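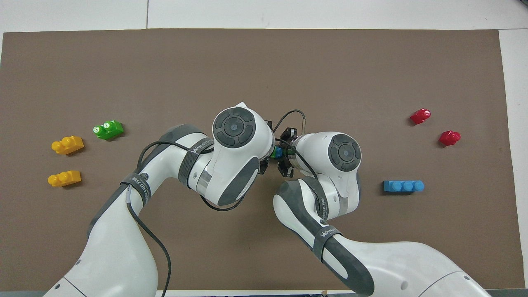

Two grippers and a small green-and-blue block over the brown mat

Ticket 1439: Live timing feed drops out of the media center screens
Opened by: Torunn Forsberg, Wisholm Raceway press office
Assigned to: Devendra Semwal
Status: Resolved
Opened: 29/04/2026

Torunn Forsberg
Hi team! First of all, the new timing pages are a joy. Sector times, gaps, pit status, all on one screen, and the reporters love it. Now the problem. During second practice the feed froze on every screen in the media center, came back, then froze again. The big board on the pit wall kept running the whole time. I refreshed, swapped browsers and restarted the Wukden display box, and got a few good laps each time before it stuck again.

Devendra Semwal
Thanks Torunn, great notes! If the pit wall board stayed live then the timing loop and the transponders are fine, so we can look past the track side. Could you send me the log from the display box, and tell me what the page says in the bottom corner when it sticks?

Torunn Forsberg
Log attached. The corner says "waiting for session 22". Practice two was session 21 on our sheet, if that helps!

Devendra Semwal
Oh, that helps a lot. The box is jumping ahead to the next session (the support race, by the look of it) and then sitting there with nothing to show. I've also found the refresh interval set to 300 milliseconds. It should be 3000. At the fast setting the box asks for data so often that the Wosex server puts it on hold, and after the hold it grabs the next session number in the list.

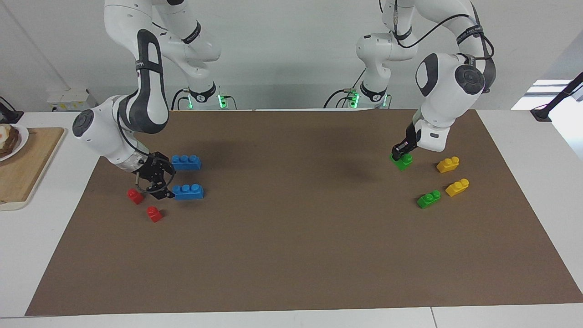

Will changing the refresh interval make lap times show up late?
Lap times still appear as each car crosses the line, and only the running gaps update at the slower pace.

Brijesh Shukla
Jumping in from the server side. I can see the holds clear as day, lots of them, all from the media center address. Devendra has it right. I've cleared the hold list, so you can change the setting now.

To change it:
Open the display box menu and choose Feed.
Set Refresh to 3000.
Under Session, switch Auto to Manual and pick the session you want.
Save, then restart the box.

Torunn Forsberg
Done, and wow, what a difference! We ran it all through qualifying and it didn't stick once. Weidong Lu had the commentary booth on the same feed and his screen was solid too. He got to call Baranauskienė's pole lap with the sectors right in front of him, and he was buzzing afterward.

Devendra Semwal
Love to hear it! Leave Session on Manual for the race. Mirsad Tomić is working on the Auto mode bug and wants it fixed before the June round. I'll link his ticket to this one and close yours.

Closed by: Devendra Semwal
Fix: refresh interval corrected, session set by hand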